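Print this thread | E-mail this thread

By Wilmer Castaño
15 Nov 2023

Good morning, friends! A few of you asked what I've been up to since March, so let me pour a coffee and tell you about the Hukell planner, which has eaten most of my year (in a nice way, mostly).

The short version is that we learn handover motions from demonstrations people record by hand, and my corner of it is all the unglamorous software between the recording and the policy. Time alignment, pose tracking, grasp labels, the viewer. I love the viewer. I'm sorry if you've heard me talk about the viewer.

We have 2,734 demonstrations in the Jadoon set as of last night. When Maritza Arango and I went through them, 952 had a clock offset between the gripper width signal and the video. It was a small offset, but enough that the policy thought the fingers closed before they got anywhere near the object.

You'd think that would be easy to spot! It wasn't. The training loss looked lovely. The replays looked lovely too, until you slowed them way down and saw the fingers shut on air a hair too early, every time.

Maritza's fix was to correlate the measured width with the fingertip distance we get from the image, and slide one against the other until they agree. The whole thing is 45 lines of Python and I have been jealous of it for a week.

The second problem is still open, and it's thin things. Flat, hollow, full of holes. The depth estimate goes straight through an opening and lands on the table, so the segmenter gives you an object with bites taken out of it, and then the grasp sampler gets excited about an edge that belongs to a camera hole.

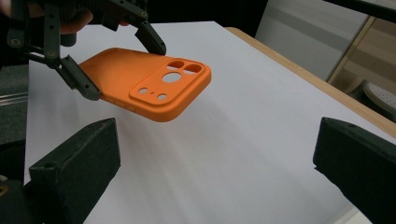 Category: Perception

Phone cases are my favorite troublemakers for exactly this. An orange one against a white table is a gift for color, but through the bigger openings you're looking at plain tabletop, and held at a tilt like that the outline is a different shape from every view. With fingers pinching both short ends, the mask has to stop at the right place on each side, too.

What's working better is fitting a closed outline first and treating the holes as part of the object for planning, then handing the real mask to the grasp scorer afterward. I resampled 4,000 grasps this way overnight and the silly ones on inner rims mostly went away — mostly, Maritza, I know.

I'll put the alignment script up on the Malerdale page once I've cleaned out my rude comments. The outline fitting needs another pass first, and it still crashes if the mask comes in empty.

Contact | © 2023 Wilmer Castaño | Back to top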